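The Table at Fevwood

Marjorie Garside had let the upstairs flat at Fevwood for eleven years and in that time she had bought only one new table. It was white, it had come from Cumetti on a Sunday van, and Mr Mujić had carried it up the stairs on his own because the driver said stairs were extra.

He was the tenant now. He paid 635 a month and he paid it on the fourth, in an envelope pushed under her door, although she had told him more than once about bank transfer.

"The legs are not level," he said, when the table was up.

"Put a bit of card under it."

"Which leg?"

She didn't know which leg. They stood at opposite corners and pressed down in turn until they found it, and he folded a Plovemo seed packet and slid it under. The packet stayed there through the winter.

In April his daughter was coming. She was nine and he had not seen her since she was seven. Marjorie heard this through the kitchen ceiling first, one half of a telephone call with the same name in it over and over, and then from him on the landing.

"What do they eat?" he said.

"Who?"

"Children. English children. She is English now, more or less."

"Chips," said Marjorie. "Sausages. Fruit if you leave it out and don't mention it."

He wrote this on the back of his hand.

She went up on the morning with the spare pillow. The door was open and the hoover was standing in the hall with its flex out. He was in the bathroom, running taps. She put the pillow on the chair and looked at the table, because he had been laying it since breakfast and she had heard him walking to and fro. 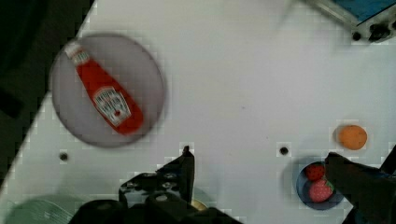 "It's only ten o'clock," she called. "Her train isn't in till four."

"I know when is the train."

"You could put the ketchup up on its end."

He came out drying his arms. He looked at the ketchup for a while.

"If it stands up, it falls," he said. "The table is not level."

"We did the leg."

"We did one leg."

Marjorie pressed on the corner nearest her and it gave, very slightly. She pressed again to be sure. Then she went downstairs and looked through the drawer where she kept string and fuses, and came back with a beer mat. It was too thick. He peeled it in two with his thumbnail and got down on the floor, and she held the edge of the table with both hands so that nothing would slide.

"Strawberries are early," she said, to the top of his head.

"One pound for four, the man wanted more. I said no."

"You never."

"I said it is for my daughter. Then he wanted the same again, but he was nicer." He sat back on his heels. "Now try."

She tried. It was steady on her side and steady on his. He stayed down there a bit longer than he needed to, and she let go of the table and went to wind up the hoover flex.

"Does she like strawberries?" she said.

"She did."

At twenty past three he knocked to ask if his collar was right at the back. She turned it down for him - one side had caught under the jumper - and he went off up the road with his hands in his pockets, walking too fast. He would have half an hour to stand on the platform.

Marjorie put the kettle on and moved her chair to the window.

1,104 shares
4 comments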